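Re: [padlow-users] Compose key stops working after layout switch

Senthil Rao wrote:
> After the upgrade the Compose key works until I switch from US to
> Kekska phonetic and back. Then it acts as plain Right Alt. Key
> repeat also drops to the default. Log attached, 2,211 lines.
> Full-size board, stock keymap.

I can reproduce this with the stock keymap. The layout switch reloads the symbols file but does not reapply the options string, so anything set through options is lost. Compose is one case. Caps-as-Control is another.

Test board: 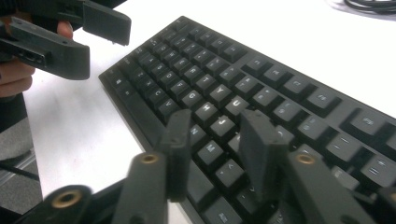
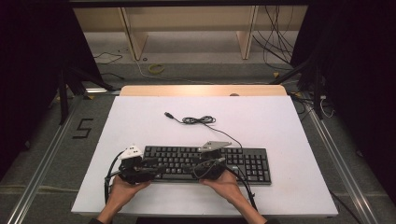 The repeat problem is separate. Padlow reads the delay and rate once at session start and keeps them in the device record. The switch handler builds a new record and leaves both fields unset. Until there is a fix, put these in the hook script that runs after a switch:

padlow-set options compose:ralt
padlow-set repeat-delay 300
padlow-set repeat-rate 30

Leave at least 150 ms before the first call. At 90 ms the handler had not finished on my machine and the settings were overwritten.

Turcotte's patch from January touches the same function but only covers the options string. I would prefer to copy the whole record and change the layout field.

Senthil, does your log show "record replaced" once or twice per switch? I get it twice with the Tralville build.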